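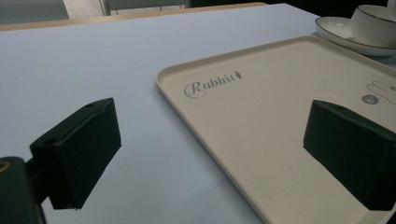 17th December. I'm Yoshinori Kamata, I run the tableware side at Gornel, and I'm so happy to say our Rabbit tray is back in the shop this week! The first batch, 662 of them, went before I'd even got one home for my own kitchen (my sister is still cross with me).

It's the same cream tray with the low rounded rim, the little carrot after the name and the rabbit in thin grey lines. I use mine for toast and tea, and on weekends it ends up under the seed packets. We've made 3,000 this time, and they're at our Penrose store and online from today. Come say hi if you're nearby, I'm on the till most afternoons through the end of the month.

Press contact: Yoshinori Kamata, Gornel Press Desk
© Gornel. Back to top

Recent news
Varnimura bowls: new sizes
Penrose store holiday hours
Zerketti mugs return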